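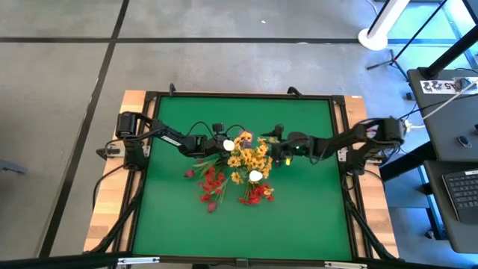 ## Miércoles, mesa verde: el ramo

Hoy toca el ramo de flores artificiales, ¡por fin! Lo he dejado tumbado en diagonal sobre el tapete, un poco por encima del centro, con las flores bien abiertas. Así me gusta mucho más que apretado, y el amarillo sobre el verde mate luce una barbaridad.

Cosas que apunto antes de que se me olviden:

- Elsie Hapeta quiere las amarillas en la parte de fuera. Yo las pondría más mezcladas (lo hablamos con un café).
- El pedido a Venddale sigue pendiente: 2 ramos más y cinta floral. Referencia 634, que siempre la busco y nunca la encuentro.
- Pasar un paño al borde de madera, que se llena de pelusilla de los pétalos.

Mañana a las 3 lo volvemos a abrir desde cero y probamos con los tallos más cortos.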